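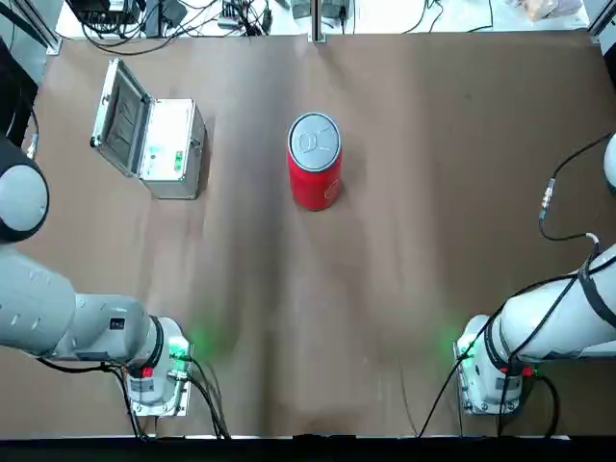

The little aluminum case with the lid up, and a red can, on brown paper.

I have wanted a small hard case for a long time. The soft pouch I used before went through two zippers and then the seam at the bottom gave out, and I lost a good pencil sharpener somewhere between the car and the front door. I replaced the pouch with a bigger pouch, and everything in it ended up in one corner.

The case is a Stestum. I got it at Awad, the hardware store in Sasenance, where they keep them on a high shelf behind the paint. You have to ask for the ladder. There were two sizes and I took the small one. The big one would have turned into a toolbox inside a week, and I already have a toolbox that I can't lift comfortably.

It is a plain thing. White panels, silver metal edges, a gray lining in the lid, a dark latch. It has a small green label near one corner of the front. I thought about peeling that off and decided to leave it, as the last label I peeled off anything left a gummy patch that collected lint for a year. It also tells me which side is the front when I'm half awake, and I do most of my packing at 6 in the morning.

I spent most of March trying different ways to fill it. My first plan was art supplies. Pens along one side, a small pad, the sharpener I bought to replace the lost one. That worked until I wanted to draw anything larger than a postcard. The pad had to be so small that I stopped using it and drew on the backs of receipts.

The second plan was first aid for the car. That was better. Bandages, tweezers, a roll of tape, the antihistamines, a folded sheet with phone numbers on it. A hard case is good for that because nothing gets crushed under the groceries. But I looked at it after a couple of weeks and I had not opened it once, and I felt I'd given my nicest box to the trunk. I moved the first aid things to a plastic tub with a snap lid and they are perfectly fine in there.

The third plan is the one I've kept. It is now the snack and odds-and-ends case for day trips. I know a metal case is not the lightest way to carry crackers. I don't care very much. It sits flat on the back seat and it doesn't tip when I brake.

Drinks stay outside it. I tried putting a can in with everything else on the drive to Clarovia and it rolled the whole way, and by the time I parked the crackers were meal. Cans now ride in the cup holder or in the side pocket of my bag. A jar would probably be as bad. I haven't tried one and I don't plan to.
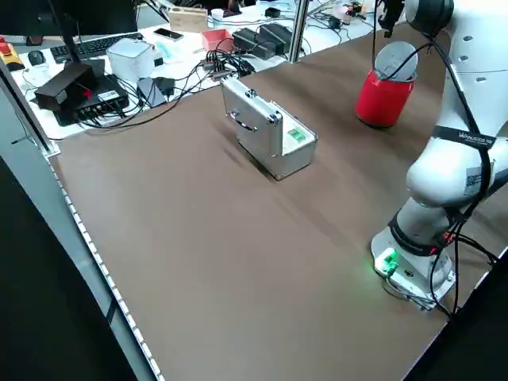 The handle is what sold me on it in the store, if I'm being fair about it. I carry things badly. I put too much in one hand and then need that hand for the door. With a handle on the case I can hook two fingers through and still hold my keys. A box the same size with no handle would have stayed home.

The corners are reinforced with metal, and that matters more than I expected. My old lunch tin had bare folded corners and every one of them was bent in by the end of the first summer. I have dropped this one on the driveway once, from waist height. There is a scuff on the bottom and the lid still closes the way it should. I'd call that good enough. I wouldn't drop it again to find out.

I do have one complaint. The lining picks up crumbs and holds onto them. Shaking the case upside down over the sink gets rid of the big ones, and for the rest I use a dry pastry brush. I tried a damp cloth and it took most of a day to dry with the lid open, so the brush it is.

I should say something about the brown paper too, because people ask me about it when they come over. I've been covering my work table with kraft paper for years. I buy it on a 1000 foot roll and it lasts so long that I forget where I got the last one. The roll I'm on now has the number 1825 printed inside the core, and I've written that down in the kitchen notebook in case it turns out to be the item number and I ever need to order the same one. I'd looked at the narrow rolls sold for wrapping parcels, but then you have to tape two strips side by side and the tape line catches on everything.

Kraft paper never lies completely flat for me. It comes off the roll with a curl and then settles into long shallow waves. I used to weigh down the edges with books overnight. Now I put it on the table and start working, and whatever I set down on it does the flattening. Canned goods are good for this. They are heavy, they stand where you put them, and a red one is hard to lose track of. A case with the lid open is less good because all the weight wants to go to the back.

I change the paper when it tears or when I've written too many things on it. The old sheet goes under the potted plants or gets crumpled up for packing.

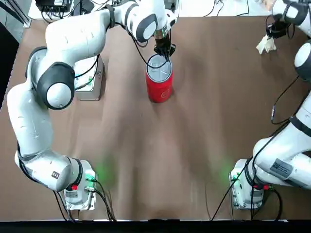 As for what goes in the case on a normal trip, it is not exciting. Crackers in a paper bag, folded over twice. A packet of nuts. Napkins. A small knife with a cover on it. The rubber bands that I take everywhere and almost never use. I pack 4 snack bars if I'm by myself and 8 if I have company, and I usually bring most of them home again.

I put the flat things in first and the bags on top. If I do it the other way the lid won't latch and I end up sitting in the driveway pushing on it with my elbow. The knife goes along the hinge side. The napkins fill whatever gap is left, and they keep the rest from rattling.

When I get home I empty it right away, or I try to. I left half a banana in it over one warm weekend and had to air it out on the back step for two days. It smells normal again now, or else I've gotten used to it.

I may go back to Awad for a second one, same size, and give the art supplies another try with a pad that folds. They had three left on the shelf when I was in last. I still have to measure the pad first.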